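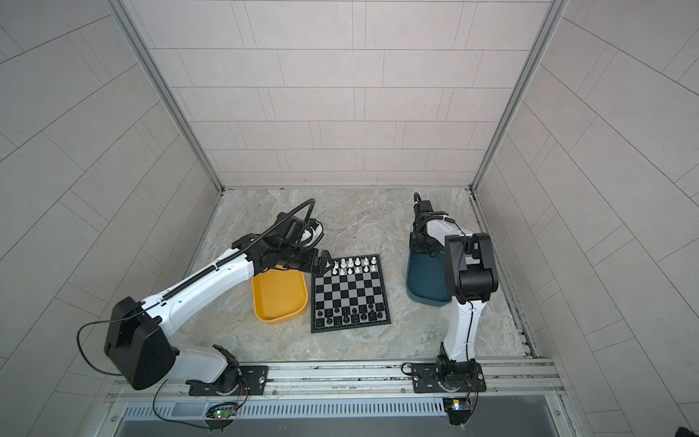

Starting position: white along the upper edge, black along the lower, a tray on either side.

Setting Up a Board for Play

Written by Haiyan Dai. Last revised Tuesday, January 30, 2024.

These steps cover a standard set of 32 pieces on an eight-by-eight board. Any flat, smooth surface will do.

1. Lay the board flat and turn it until each player has a light square at the right-hand corner. A slight rotation relative to the table edge does not matter. If the pieces are going to be placed by eye from a diagram, square it up first.

2. Put one tray to the left of the board and one to the right. Leave a short gap between tray and border. Trays of different colors make it easier to keep captured white and captured black pieces apart.

3. Place the rooks on the four corner squares, then the knights beside them, then the bishops.

4. Place each queen on the square of her own color – white queen on light, black queen on dark. The kings take the remaining squares. On a black and gray board, read gray as light.

5. Fill the second rank on each side with eight pawns. The pawns face the middle of the board, with the taller pieces behind them.

6. Check the middle four ranks. They must be empty.

7. Center every piece on its square. Felted bases slide easily on a smooth board, so recheck the corners if the board has been moved.

Timing

For casual games, set the clock to 60 minutes per player and start it only after both sides have checked the position.

Packing away

Return the pawns first and the kings last. Wipe the board with a dry cloth before storing it flat.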